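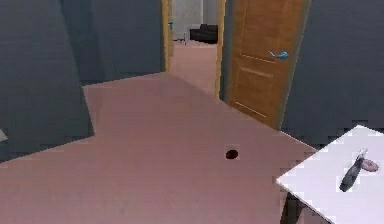 Mauve carpet, gray wall.

Would you keep carpet in a room you eat in?

Asked 18/10/2024 in Floors & Walls

Hi all, long-time reader, first question! We just got the keys to a ground floor place in the Clenodden building in Devness and the room we're going to eat in has wall-to-wall carpet. It's a pinky mauve color and I kind of love it? My sister thinks I'm nuts. She says the first bowl of spaghetti will finish it off and we should pull it up before the furniture goes in (she has a point about the furniture, I do not want to move everything twice).

What I know so far: it's a short pile, the pad underneath feels fine when I walk on it, and there's one corner that smells a little musty when the windows have been shut all day. We have two kids, 7 and 5, and they eat like you'd expect. The lease lets us change the floor if we pay for it, but a guy at Mensah's quoted me for vinyl plank and I nearly fell over. I could maybe do it in March when my bonus comes in, so really I'm asking if I can live with carpet until then, and if so what do I do to it first? Also is there any point in having it professionally cleaned before we move in or is that money down the drain if it's coming up anyway?

Thanks in advance, and please be nice about the mauve!

3 replies

First reply (marked helpful by asker)

Keep it till spring, you'll be fine. I raised three kids on a beige one, and if beige can make it then yours can too.

I'd skip the pros. Rent a machine for a day, which cost me under $50 last time I did it, and go over the whole room twice while it's still empty of furniture. Go slow on the pull stroke. Most people push that thing around like a vacuum and leave half the water in the pad, and then they wonder why it smells worse than when they started. Use less soap than it says on the jug, too. Leftover soap is sticky and grabs dirt, so you get those gray patches a few weeks later right where everybody sits.

The musty corner I would look at before any of that. Peel it back (grab it with pliers right at the edge, it'll come off the tack strip and push back down after) and feel the pad. If it's dry and the floor under it is dry, it's probably an old spill or a pet and you can treat it. If it's damp, call the landlord, and don't clean anything until they've been out.

For the table area, get a flat-weave rug or one of those clear office chair mats and let that take the beating. We put an old vinyl tablecloth on the floor when ours were little. Ugly as sin, worked great, got hosed off in the yard every weekend.

Spills: blot, cold water, blot again. Put something heavy on a folded towel and leave it overnight. Tomato sauce needs a squirt of dish soap in the water. Please don't scrub, you'll fuzz up the pile and that part never goes back.
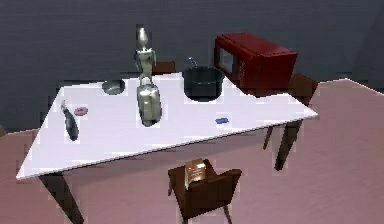 Second reply

rip it out. carpet + food = no. we used bruteo spray on ours every week for a year and it still smelled like milk

Third reply

I'm somewhere between the other two! I had carpet in an eating area in my last rental and it bugged me less than I thought it would, but I'm a pretty tidy eater and I don't have kids, so take that for what it's worth.

A few things I'd add. Felt pads are for hard floors, on carpet you want those little plastic cups under the table legs or you'll have dents forever. (Ice cubes do lift dents, by the way. Let one melt in the dent, wait, then fluff it with a fork.) Baking soda for smells is okay once in a while but it's murder on vacuum filters, so check yours after.

And if you're buying a table anyway, think about a white one. I know everybody says white shows everything, but that's kind of why I like it, I see the crumbs and wipe them before they end up on the floor. Mine looks really good next to a bit of color as well.

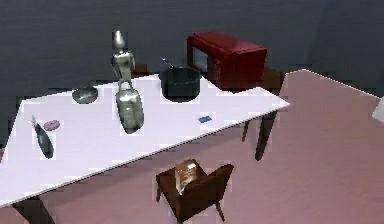 White table with a red microwave at the far end.

Oh, and I'd still get a second quote on the vinyl plank. Mensah's was high for me too, and they wanted extra for hauling the old carpet away, so ask about that. For what it's worth I like the mauve.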